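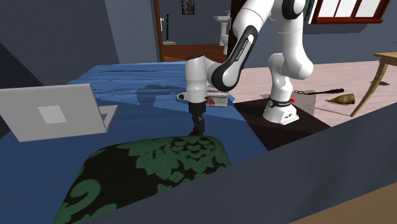

**ninine_renter** · 26/04/2023

Has anyone in Prenville really gotten a security deposit back through small claims, or is it one of those things people only tell each other to do? Mine was $1541. Janevski Rentals kept all of it and sent a one-page letter that says "cleaning and furnishings." I had the place furnished, and they seem to think that word covers whatever they like. A blue sheet and a patterned cushion, like the ones up top, are bedding to me. To them it's "furnishings, replacement of." There are no receipts and no breakdown. The clerk's website says to file a form and wait, and I don't see why a company that ignores letters would care about a form.

---

**docketwatcher**

They care once there's a hearing date. Did you send a written demand with a deadline in it? Phone calls don't count for much.

---

**ninine_renter**

Two emails and one certified letter. The letter was signed for. That was 11 days ago.

---

**tallpaul_ukville**

Save your money. I sued a landlord over in Ukville, won, and I'm still waiting to be paid. The judge doesn't collect it for you. By the time I'd paid to file, paid to have him served and paid for parking, I was out $171 and had a nice piece of paper.

---

**docketwatcher**

> The judge doesn't collect it for you.

True, but you can add filing and service costs to the judgment, and a company with rental units has a bank account and rent coming in. One guy who moved away is a different problem. Did you ever go back for a garnishment order?

---

**tallpaul_ukville**

No. I was sick of it by then. And it's another form and another fee, so my point stands.

---

**mrs_kolev**

Doina Kolev here, I was a court clerk for a long time, not a lawyer. Paul, you stopped halfway, and I saw people do that constantly. For the original poster: before you file, check who your lease is with. "Janevski Rentals" may be a trade name. If you sue the wrong name, the judge can send you home to start over. 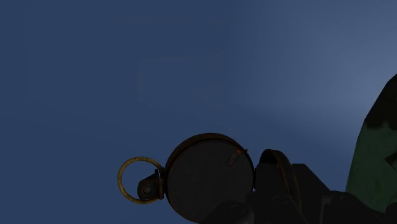 Then get your move-in checklist, the lease, the signed card from the certified letter and their one-page letter. Make three copies of everything. Read your state's deposit law yourself too, because the deadline for an itemized list is in there and a lot of landlords miss it.

---

**ninine_renter**

Lease says Janevski Property Holdings. So that's one mistake I would have made. I never got a move-in checklist, though. Doesn't that sink me?

---

**mrs_kolev**

Not by itself. In many places it's the landlord who has to show the damage. Look at what your state says before you take my word for it.

---

**tallpaul_ukville**

"Many places." See you back here in July with your piece of paper.

---

**ninine_renter**

Maybe so. I'm still not convinced, but I'll pull the form tonight and see what the fee is. Does anyone know if the Prenville clerk takes cards?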